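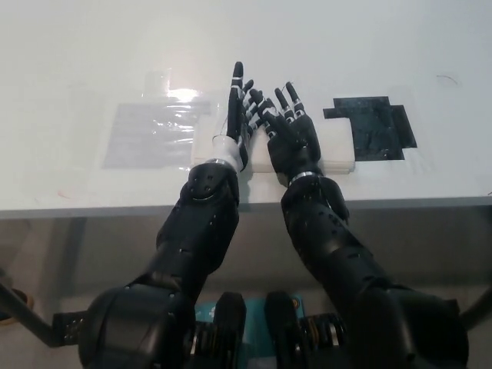

Fig. 1. Both arms over the folded cloth, left hand edge-on, right hand palm down.

Comparing two hand controllers on a cloth folding task
Group report, robotics module, second half of term

1. What we wanted to find out

Whether the controller makes a difference when the hands and the arms stay the same. Last year's group compared grippers (two-finger against suction cup) and found cloth was hard for both. We had the five-finger hands so no need to repeat that. Two controllers available: Hirell, which came with the lab licence and sends finger positions only, and Dulent, which also tries to limit the force by watching motor current. Our guess was that Dulent would win easily. It didn't, quite.

2. Set-up

Two black arms, humanoid hand on each, white table. White cloth, folded flat before each run and put down between the hands. Black tape on the right of the cloth and a sheet of clear plastic on the left, see Fig. 1. Both stayed in place for all the runs, so every run had the same table.

Cameras: one at head height looking down over the arms, that's the view in Fig. 1. We also tried a side camera but the forearms blocked it most of the time and we dropped it after the first session. Should of checked this before spending an afternoon on the bracket.

Arm motion was the same recorded path for both controllers. Only finger commands changed. Command rate 300 Hz for both. Logging done with Cletovum, which saves a row per command, so the files get big quickly.

3. Task

Start from hands above cloth. Close on the near edge, lift, fold away from the robot, let go. A run counts as good if the edge lands within two centimetres of the far edge and no corner is turned under. Five runs per controller per session, and we kept swapping the order so neither one always had the freshly folded cloth.

4. Results

Hirell: fast, and very repeatable when the cloth was flat. Problems with the grip. It closes to the same finger position every time, so if the cloth had a ridge in it the fingers pushed it along the table instead of pinching. Worst with the right hand because it comes in flatter.

Dulent: slower to close, better pinch. Fewer dropped edges. But the current reading is noisy at low force and sometimes it decided it had hold of the cloth when the fingertips were only touching the table. Then it lifts nothing, very confidently. We raised the threshold by 5 per cent, and that helped the left hand and made no difference to the right.

Folding accuracy once the cloth was properly held — no clear difference. Both depend on the arm path by then.

One session on Friday was lost. Log stopped at row 1,015 and the rest of the run wasn't saved, disk full. Left out of the comparison.

5. Problems

— Hands nearly meet in the middle. Fingertips get close and we had two stops when they knocked. Moved the right arm path out slightly after that, then re-ran everything with the new path.
— Glare on the plastic sheet. The edge finder picked up the bright patch as cloth until we masked that part of the view.
— The Fekete calibration routine for the thumbs has to be done again after every power off. Takes about 5 minutes, easy to forget.

6. What we would do differently

Calibrate first thing, every time. Try a thicker cloth and a thinner one, one cloth isn't enough to say much. Put the force threshold in a seperate settings file for each hand instead of one shared value, as the two hands clearly want different numbers. If next year's group only has time for one controller we would go with Dulent, but with the Hirell closing speed for the first part of the movement. We started on that in the last session and got it to compile, no runs yet.

Code and logs are in the group folder under "cloth". The path file to use is the second one.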